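Bench Notes: Cleaning and Storing Game Controllers, Cartridges and Consoles

Filed under: Workshop and Home
By Kirsten Penner
Updated 23 July 2026

These notes cover routine cleaning of home game hardware: controllers, cartridges, disc consoles and the cables that go with them. They do not cover board repair or battery replacement. Disconnect everything from power before opening it, and leave a power supply brick closed at all times.

Work surface

Use a hard, smooth surface with a raised edge or a tray on it. Controller screws are short and roll a long way. A magnetic dish holds steel screws; some trim screws are not magnetic and need a cup. Light from two sides is better than one bright lamp, which throws a shadow into the shell exactly where the ribbon cable sits.

Static is a minor risk in a humid room and a real one in a heated house in November. Wear a wrist strap clipped to ground, and do not open boards on carpet.

Cloths

Keep two sets. One is for dry dusting and the other for alcohol. Once a cloth has picked up grease from a thumbstick it will smear a screen or a disc, and laundering does not always bring it back. Fold a dusting cloth flat into quarters and you have eight clean faces to work through, four on each side. Wash microfiber without fabric softener, which leaves a film on the fibers.
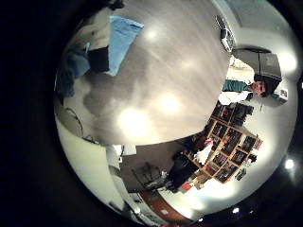

A light blue cloth folded flat, with darker blue fabric nearby.

Paper towels shed lint into button wells and should stay out of the job. Old T-shirt cotton is acceptable for the outside of a console shell but will catch on vent slots.

Controllers

1. Remove the batteries or unplug the cable. Hold the power button for five seconds.
2. Run a wooden toothpick along the shell seam. Most of the visible dirt on a controller is in this seam, and it comes out dry. A metal pick will cut a bright line in the plastic.
3. Dampen a swab with isopropyl alcohol, 90 percent or higher. Damp means no drip when squeezed against the bottle neck. Go around each button and the base of each stick.
4. Work the stick through full circles a dozen times, wipe again, and let the controller stand for ten minutes.

Do not use alcohol on rubberized grips. It turns the coating tacky, and a tacky coating cannot be restored. Use water with one drop of dish soap and dry at once.

Stick drift is sometimes dirt and sometimes wear. If cleaning changes the drift at all, repeat it once. If there is no change after the second pass, the sensor track is worn and the module needs to be replaced. Contact cleaner sprayed in under the stick cap may hide the fault for a week or two and can carry grit further down.

Cartridges

Look at the edge contacts before touching them. Dull gray or brown contacts need cleaning. Bright contacts do not, and each pass takes off a little plating.

Start with a swab and alcohol, stroking from the board outward, never side to side. Change the swab when it shows gray. If the contacts are still dark after three swabs, use a white vinyl eraser with light pressure, then clear the crumbs with alcohol. Sandpaper is not suitable. A 600 grit sheet goes through gold plating in a few strokes, and 2000 grit only takes longer to do the same thing.

Blowing into the cartridge adds moisture and does nothing that reinserting it would not do.

Console vents and fans

Vacuum the outside vents with a soft brush head every two months, monthly if there are pets. Hold the fan still with a toothpick through the grille before using compressed air. A fan spun by an air jet can run past its rated speed and damage the bearing. Short bursts, can upright, nozzle a hand's width away.

Leave a clear gap of four inches behind the console. A closed TV cabinet defeats any amount of cleaning. If the cabinet has to stay closed, cut a vent in the back panel, high up.

Cables

Coil cables in loops no smaller than a coffee saucer and secure them with hook-and-loop strap. Zip ties pinch the jacket. Label both ends. I use the Bisix wrap labels, which hold up to handling; masking tape leaves gum behind after one summer.

Storage

Cartridges and cases go upright in a lidded box, away from exterior walls. A Follholm drawer unit of the medium depth takes loose cartridges in two rows. One such drawer holds 49 of mine with the dividers in. Past 200 or so, a written list is worth keeping, with shelf and row.

Put a silica gel packet in each box and replace it when the indicator changes color. Remove disposable batteries from any controller going away for more than a month. Rechargeable packs should be stored half charged and topped up twice a year.

Reader corrections

Zinhle Fourie points out that on older Butley pads the two lower screws are longer than the rest, and that putting a long one in an upper post will crack the shell. The fix is to draw the outline of the controller on a piece of cardboard and push each screw through at its own position. I have since done this for every shell I open.

Another reader asks about yellowed plastic. Peroxide treatment lightens it, but results are uneven and the color often comes back in storage. I leave yellowed shells as they are.

Next update: disc drives and lens cleaning.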